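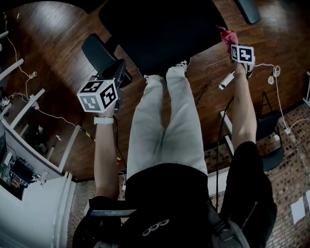

About Uvine

October 20, 2021 | By Uvine Staff
Shares: 61 | Comments: 3

Uvine teaches robots household and workshop tasks through human demonstration. Our operators carry out each task by hand, holding a pair of grippers fitted with printed markers, and the recorded motion is used to train robot arms. Work with cloth – folding, sorting and hanging – is our main field.

The company was formed by former staff of Bellini and Norlow and maintains its offices in Condum. In August we completed our first library of 2,000 demonstrations, which is available to partner schools under license. Remote control sessions are offered by appointment through the Condum office.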